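**Unit 4 - The half-hour comedy: cold open and A/B story**

Screening: *Kastholm*, episode 3 (Zindeston). Read the outline before class.

A half-hour script has one main story (A) and at least one smaller story (B). The A story takes most of the pages. The B story should touch it by the end of act two.

*Kastholm* follows a night manager, Oláh, at a ferry terminal. Episode 3 breaks down as follows:

- Cold open: two pages, one joke, no plot.
- Act one: Oláh learns the terminal is to be sold.
- Act two: the sale falls through; the B story (a lost dog) blocks the pier.
- Tag: returns to the cold open joke.

The shooting script has 38 pages and 53 scenes. Short scenes are normal in this form - many run less than half a page. 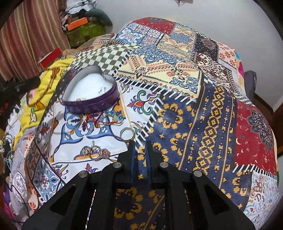
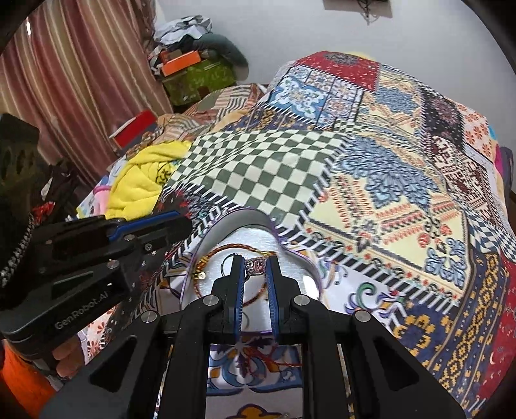
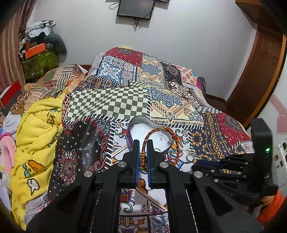

Note where the B story starts. In episode 3 it enters on page 9, after the A story is clear. If it enters earlier, viewers may take it for the main plot.

Terms for the quiz: runner, button, tag, act break. A runner is a joke that comes back at least twice. A button is the last line or action of a scene.

**Assignment**

Watch the *Bomex* pilot and write a beat sheet. Mark each beat A, B or runner. Limit: 200 words per act. Do not review the show or rate the cast. Beat sheets are due before the December break.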